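Jasterent Tax Help Project
Progress report to the Osagie Fund
9 January 2023

Dear friends at the Fund,

Thank you for your patience in waiting for this one. We had meant to send it before the holidays, but the last weeks of the year went to finishing up prior-year returns for people who had come to us late and worried, and we thought you would rather we saw to them first. The report covers the period from September, when your second payment reached us, through the end of the year.

You will remember that the grant was to help low-income households and very small businesses in Drinthorpe and Tevstead deal with tax notices they had been putting off, and to get them filing on time again. We took on 50 households in the period. Most came with a letter from the IRS or the state that had been sitting in a drawer for a good while, and a fair number turned out to owe less than the letter said once the missing forms were put in. Self-employed people made up a bigger share than we had planned for. They clean houses, drive, cut hair, mow lawns, and very few of them had ever made an estimated payment or knew they were supposed to.

That has changed how we spend an appointment. We used to start with the return itself, and now we start with records – what came in, what went out, which receipts still exist and which can be pieced together from bank statements. It makes for a long first meeting, and we have had to book fewer of them in an afternoon, but the second meeting goes much more smoothly and people leave it understanding their own numbers.

The Drinthorpe office has been open all through the period. Tevstead was slower to get going than we told you it would be, and we are sorry about that. The lease was signed later than we hoped and the phone line took its own sweet time after that. We are seeing clients there now, by appointment, 2 evenings a week, and those evenings fill up quickly.

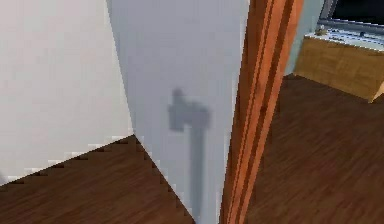
On staffing, we have 5 preparers trained and signed off for the coming season, which is the number we promised in the proposal. Two of them are able to take appointments in Spanish, and we would dearly like to add a third if the budget can bear it. Everyone has been through the update session on the child tax credit, which went back to its older, smaller form for 2022 returns. We expect a good many families to be surprised by a smaller refund this spring, so we have written a one-page sheet in plain words to hand out at the door.

Spending is close to plan. We are under on travel and a little over on software and postage, the postage being mostly certified mail for penalty relief requests. We would like your permission to move the unspent travel money across to cover it, and a short form for that is enclosed with the budget pages.

The next report will come to you once the filing season is over and we have had a chance to catch our breath. In the meantime please do call the Drinthorpe office if anything in the budget pages is unclear – we are always glad to talk it through.

With warm thanks from all of us at Jasterent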